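Loss of Sync on the Left Unit: Notes from the Idville Bedroom Work

Posted in October, under Field Notes

This entry records a fault that affected the handheld gripper work at Idville and cost the project a large share of its household cloth material. It is published on my own page with the consent of the project office. The opinions are mine.

The work at Idville is simple to state. An operator carries one gripper in each hand and performs ordinary household tasks with bedding, clothing and bags. Each unit makes its own recording. The two recordings are joined afterward by Trindade, the matching software maintained at our Prumholm office, and a pair is accepted only if the clocks of the left and right units agree.

The fault was found during a routine review. A reviewer at Prumholm noticed that in one episode the right hand appeared to release a cloth before the left hand had taken hold of it. The operator was asked about the episode and was certain that it had been done in the proper order. A check of the raw files showed that the left recording was running behind the right by 200 milliseconds. By the end of the same session the gap had grown to 800 milliseconds.

Trindade should have rejected these pairs, and it did not. The limit for clock difference had been raised during an earlier bench test and had never been set back. The software was therefore accepting files it had been written to refuse. In total, 2644 episodes were passed under the wrong limit and have been withdrawn until they can be checked.

Unit 019, left side, during bedroom work at Idville:

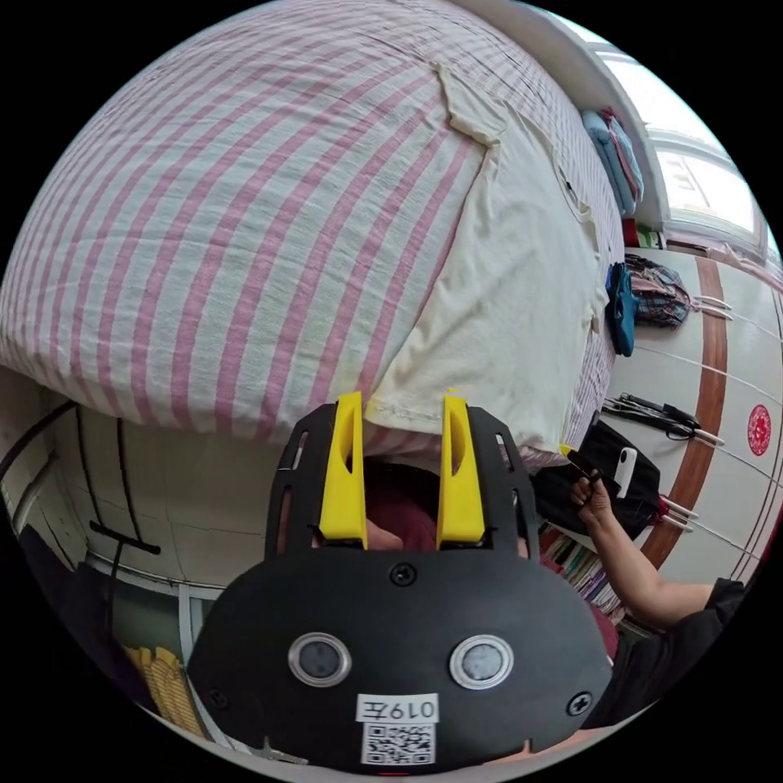
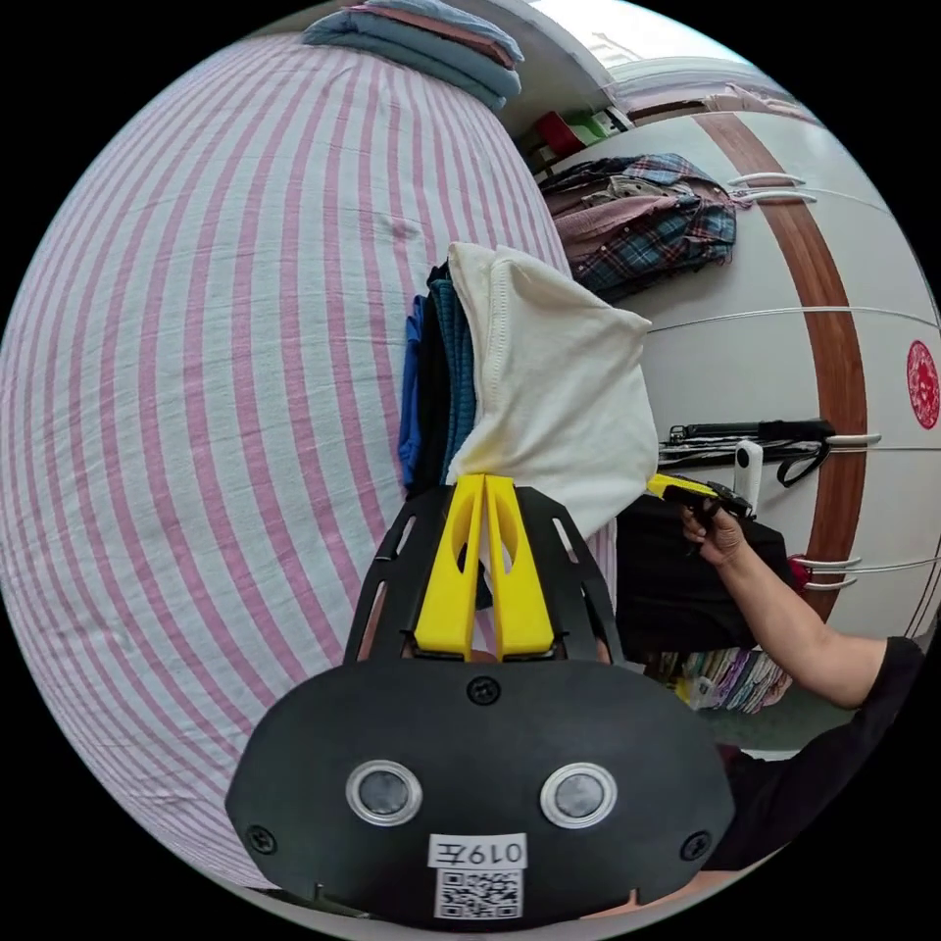 Afonso Henriques wrote in response to an early draft of these notes that the raised limit deserved more attention than the clock. A clock that drifts is a known risk, he said, and every unit will do it sooner or later. A setting that can be changed for a bench test and carried into regular work without a second signature is a fault in the procedure, and it would have let through other errors just as easily. He also asked whether the withdrawn episodes could be repaired by shifting the left recording forward by a fixed amount.

I accept his first point, and the draft was changed to reflect it. On the second, a fixed shift will not serve. The gap grew over the course of the session, and it did not grow evenly. Zudateck, which services the units, has proposed a method that lines up the two recordings by shared motion, such as the moment when both hands pull on the same piece of cloth. The method has been tried on a small set. It does well where the cloth is held tight and poorly where one hand is at rest, and I would not release anything on the strength of it yet.

The following measures are now in force.

Both clocks are set at the start of each session and compared again at the end.

The operator brings the 2 grippers together in a single sharp tap before the first task and after the last, so that the reviewer has a mark to check against.

The limit in Trindade is locked. Any change requires two signatures and ends with the working day.

A session that fails the closing comparison is held in full, including the episodes recorded before the drift became large.

The cause of the drift itself has not been settled. Zudateck suspects the clock part on the main board and has asked for the unit to be returned. Prumholm would prefer to run it once more beside a sound unit before it is opened. That test has been approved, and I will add the readings to this entry when they are available.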